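Section 4. Changing a bench from hand sorting to robot picking

Udusar Picking Cell, set-up guide for site staff
Issued June 24, 2020. Replaces the April draft.

4.1 Scope

Section 4 covers the change of one sorting bench at the Stistden returns depot from hand work to shared work with the arm. It is written for the bench operator, the shift lead and the site technician. Electrical connection of the controller is in Section 3. Fault codes are in Section 8.

The cell takes mixed returned goods from one bin and places them in a second bin. It does not grade goods, read labels or decide whether an item can be resold. Those tasks stay with the operator.

4.2 Who does what

Bench operator: loads the bins, clears refused items, grades finished goods, stops the cell when needed.
Shift lead: sets the batch list in Wi, approves the speed setting, signs the change sheet.
Site technician: fits and checks bins, clamps, cables and gripper. Only the technician may open the controller.

An operator who has worked the bench by hand keeps the same bench number and the same break times. The lifting share of the job goes down and the checking share goes up. Shift leads should expect the first 2 weeks to be slower than hand sorting and should not set a target for that period.

4.3 Before you start

1. Finish or remove all open hand-sorting batches. A batch must not be split between hand and robot records.
2. Log out of the hand-sorting screen and log in to Wi with your own badge. Do not share a login. Refused items are sent to the badge that is logged in.
3. Check that the key switch is at HOLD and that the key is with the technician.
4. Clear the floor on both sides of the bench.

Caution: The arm can move without warning when the key switch is at RUN. Do not reach into either bin until the switch is at HOLD and the beacon is steady.

4.4 Fitting the bins

1. Set the front and rear bins close together, with their long sides level.
2. Fit a bar clamp near the join. The jaw goes over the edge of the bin wall. Tighten by hand until the wall no longer shifts when pushed.
3. Push each bin from the side and from the front. If either moves, release the clamp, square up the bins and clamp again.
4. Run the bin position check from the Wi menu. The result must be PASS for both bins.

Note: Scuffs on the bin floor are normal wear and do not affect picking. Replace a bin if a wall is cracked or if the floor has bowed.

Note: If a bin is knocked during the shift, repeat steps 3 and 4. The arm will otherwise pick to the old position and may press an item against the wall.

4.5 Checking the arm and cables

1. With the switch at HOLD, look along the full length of the cable bundle. Ties and straps must be in place.
2. Check that the loop at the wrist has slack. A tight loop will pull on the connector when the wrist turns.
3. Check the gripper fingers for tape, film or thread left over from packaging. Remove it by hand.
4. Report loose ties to the technician. Do not replace them with tape.

The technician then turns the key to RUN at slow speed and watches one full pick cycle from outside the marked line. The operator should watch the same cycle. It is the best chance to learn how close the fingers come to the bin walls -- closer than most people expect on the first day.

4.6 Loading the pick bin

Loading is the part of the job that changes most. On the hand bench, items were tipped in and the operator sorted through them. The arm works better with a thin load.

1. Load items in one layer where possible. Leave some of the bin floor clear.
2. Do not load more than 80 items per batch. Larger batches are refused by Wi.
3. Mixed shapes and sizes are allowed in one batch. Soft, hard and clear items may be loaded together.
4. Keep small items away from the corners. An item lying tight against a wall, or partly under another, may take more than one attempt.
5. Close the loading gate and press READY.

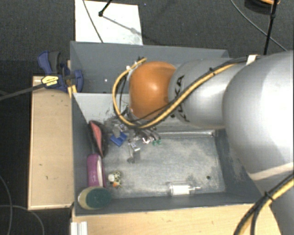
The arm tries each item up to 8 times. After the last failed attempt the item is marked REFUSED and left where it is. Long items standing on edge and bottles lying on their side are among the more common refusals in the depot's records, so the operator may turn or move them at the next stop. Do not stop the cell for a single refused item.

Caution: Do not load glass, open liquids, blades or batteries out of their casing. Put these in the hand tray and record them as HAND ONLY.

4.7 Clearing refused items

1. Wait until Wi shows BATCH END or press PAUSE and wait for the steady beacon.
2. Ask for HOLD. The technician or shift lead turns the key.
3. Take out the refused items and place them in the hand tray.
4. Scan each one and choose a reason from the list. If no reason fits, choose OTHER and add a few words.
5. Step back over the line and confirm clear.

The reason codes are used to change gripper settings. They are not used to measure the operator. This was agreed for the depot by Ottilie Frei (operations) and Hyun-seo Do (staff side) and is recorded on change sheet 154. Any question about the use of bench records should go to either of them.

4.8 Staffing during the change

One operator stays with the cell for the whole shift. A second operator works the hand tray and changes places with the first at each break. Time at the screen tires people in a different way from time on their feet, and early comments from the Breltudska line asked for shorter turns -- the break rotation follows from that.

Operators who do not wish to work at the cell may ask to stay on hand grading. The request goes to Seo-ah Koo.

4.9 Returning the bench to hand work

1. End the batch in Wi and wait for BATCH END.
2. Set the key to HOLD, remove it and hand it to the technician.
3. The technician moves the arm to the parked position and locks it.
4. Release the clamp and lift out both bins.
5. Log out of Wi before opening a hand-sorting batch.

Contacts
Site technician: Nam-gil Cheon
Cell settings and training: Haruto Furukawa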